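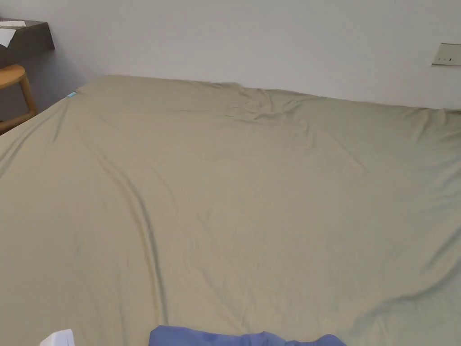

A bed with the fitted sheet on, with some wrinkles.

Room attendants wanted, part-time, Findell Guest House and Terari Cottages

We are looking for 3 persons to make beds and clean rooms in our two properties. Findell Guest House is the main building, and the Terari Cottages are a short walk down the hill. Together we have 55 beds, and in summer almost all of them are changed every day.

The work is mostly beds. You strip the used linen, check the mattress protector, put on the fitted sheet, then the flat sheet, the doona and the pillows. Many of our beds stand with one side against the wall, and this is the difficult part for new staff. The fabric likes to bunch up along the wall, and wrinkles stay there if you only pull from the front. We ask that you kneel on the mattress, tuck the far side with your hand flat, and after this smooth the sheet towards you. A long crease across the middle usually means that one corner is sitting wrong, so please do the corner again and do not only press the crease with your hand.

Besides the beds you will vacuum, wipe the shelves and desk tops, clean the bathroom, refill tea and biscuits, and carry the linen bags to the laundry room. We wash our own sheets. Ironing is for pillowcases only.

What we ask from you:
You can lift a bag of wet linen and go up and down stairs for a whole shift.
You are comfortable to work alone for part of the morning.
You can work at least one day of each weekend.
You have the right to work in Australia.
Experience in a hotel or a hospital is welcome but it is not necessary. We train everybody on the same beds, also people who have made beds for twenty years.

Hours and pay:
Shifts are from 9.30 am to 2 pm, four shifts in a week. Pay is by the hour and according to the award, with the weekend rates. For the four shifts a new attendant over 21 normally receives $483 before tax if none of them is on a weekend, and more if one or two are. We give you two work shirts. Shoes you bring yourself, they should be closed and with a sole that does not mark the floor. Lunch is in the kitchen of the guest house after the shift, if you like to stay.

Your first week is paid training. On the first two days you work in a pair with a senior attendant, on the third day you do the cottages together with her, and from the fourth day you have your own list of rooms.

How to get here:
Bus 137 stops at the bottom of our driveway. The first bus on Sunday comes too late for the shift, so for Sundays you need a car or a bicycle, or you can ask the others for a lift. Parking for staff is behind the laundry, please not in front of the cottages.

How to apply:
Send us a short letter and your resume through the contact form, or leave them in an envelope at the reception desk of Findell. Please write which days you can work and from when you can start. A photograph is not needed. Applications are open until Tue 19 October. We will telephone everyone who has applied, also if the answer is no.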